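I have been told for years that red has to be washed on its own. My aunt believed it, Kirsty Buchanan believes it, and the care labels keep saying it. I have my doubts. How many washes does a shirt get before it stops bleeding? Two? Three? The labels never say.

So since January I've been putting the red and white things in together, at whatever setting the Halliday happened to be on. I also bought a packet of Ornen color catcher sheets, used roughly half, and could not tell you what they caught. They came out a sort of gray. So does everything in that drum eventually.

Red and white in one basket, jersey included: 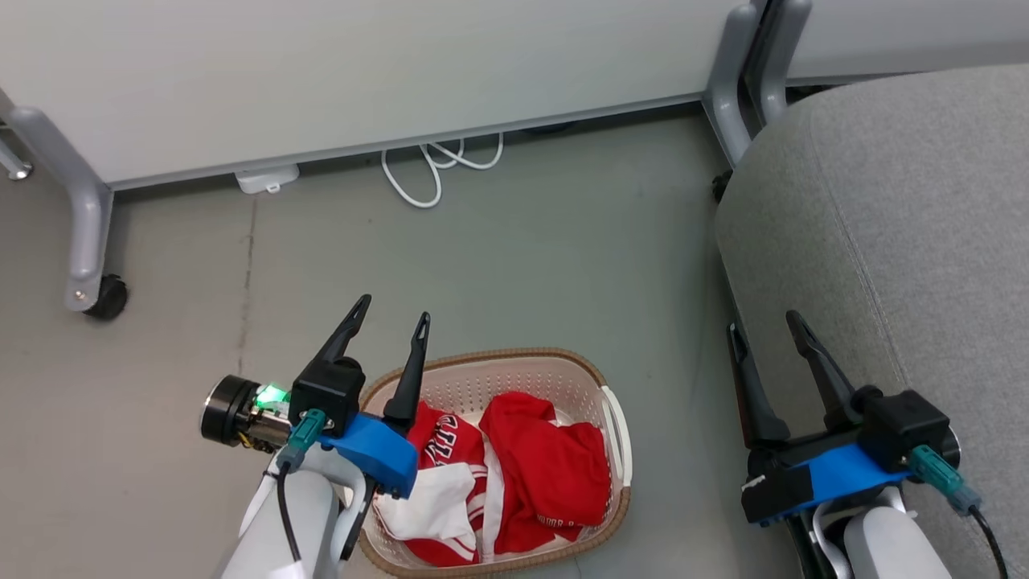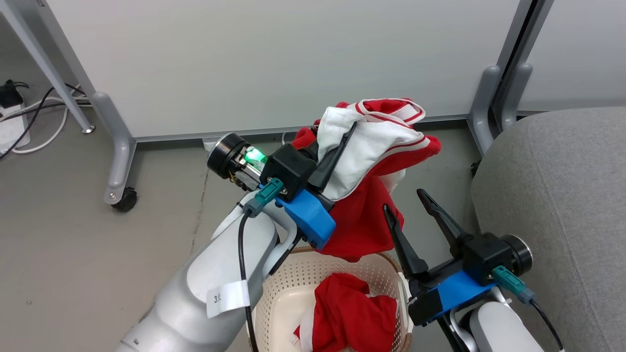
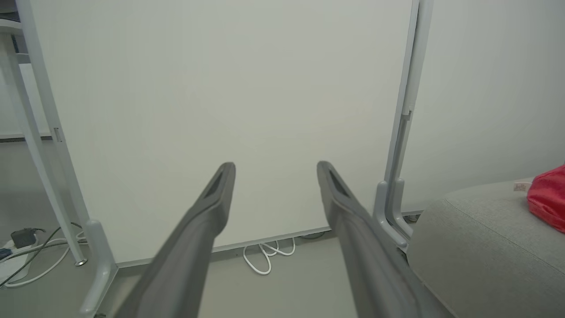 Hamish MacAulay wrote to say I've just been lucky, and that one new sock will teach me. Maybe – but he said the same about the dryer. I did ruin a pillowcase once, with a navy towel, and I'm not counting that because it was navy.

The other thing I don't buy is turning jerseys inside out to save the lettering. Eight dollars for a "sports" detergent, same question. If someone has washed two the same way and compared them, send me the photos.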